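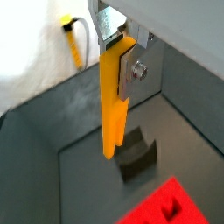
A yellow gripper finger bolted to its silver bracket

Opinion > Television > Soaps and serials

Search this site Enter keyword Go

Put Kerthorpe back at seven

May 4, 2022

From June, Kerthorpe will go out at nine in the evening, in two long episodes a week, with every episode of the month put on the Kiani app on the first day. The channel calls this giving viewers more choice. I have watched the programme since I was at school and I think it is a mistake, and a bigger one than moving a quiz or a cookery show would be.

A soap is built around the time it is shown. Kerthorpe was made for seven o'clock, when people are washing up or waiting for someone to get in from work. The scenes are short for that reason. Characters say each other's names a lot and repeat what happened yesterday, so that you can miss five minutes and still follow the row in the bakery. Critics have always laughed at this. It is good craft, and it suits the kitchen far better than it will suit a dark room at nine with everybody sitting down and paying attention.

I expect the writers will be asked to change it. Nine o'clock drama is supposed to look a certain way, with long silences and blue light and someone staring out to sea. Kerthorpe has no sea. It has a parade of shops, a bus depot and a doctor's surgery where the same receptionist has been answering the same telephone for longer than some of the cast have been alive. If she starts staring at things, I will stop watching.

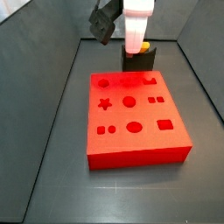 Red sorting block with recessed shapes

The app is the larger problem. My mother and I live in different towns and ring each other after the programme. We don't discuss it for long. One of us says that the brother is obviously lying, the other says she never trusted him, and then we get on to the car or her knee. It works because we have both seen exactly the same amount. Once the whole month is there on the first day, one of us will be ahead, and it will be me, and I will have to keep my mouth shut about it.

People who make the case for the app say that nobody under forty watches anything at a fixed hour. That may be so, and I have no objection to catching up. I do it myself when I am on lates. Catching up means the episode has gone out and you missed it, and you can still join in the next day. Putting the whole lot up in advance is a different arrangement, and it takes away the one thing a soap has over every other kind of drama, the wait until tomorrow.

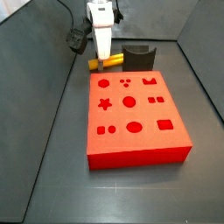

What happened to Lastum

There is a case to look at. Lastum, the hospital serial, was moved in much the same way. It had been a steady, slightly silly programme about porters and nurses, and it was shown after the early news. It went to a late slot, the corridors were repainted grey, and the canteen set was taken out because the new producers thought it looked cheap. The canteen was where half the stories started. Without it, characters from different wards had no reason to meet, and by the end they were bumping into each other in car parks.

I watched the last episode of Lastum out of loyalty. It was well acted and I did not recognise any of it.

Fleston, its old rival, stayed where it was. Fleston has wobbly doors and a plot about a stolen caravan that has been running since last summer — I am not going to pretend it is better written. It is still on at its usual time, though, and people at my work still talk about it over their sandwiches.

What I would ask for

Keep the short episodes, and keep them at seven. Put them on the app as each one finishes. If the channel wants a serious crime drama at nine, it can commission one and leave the bus depot alone. And if two episodes a week is all the money will stretch to, say so plainly. Viewers who have stayed with a programme this long can be told the truth about a budget.

Contact us | Copyright Opinion pages 2022 | Back to top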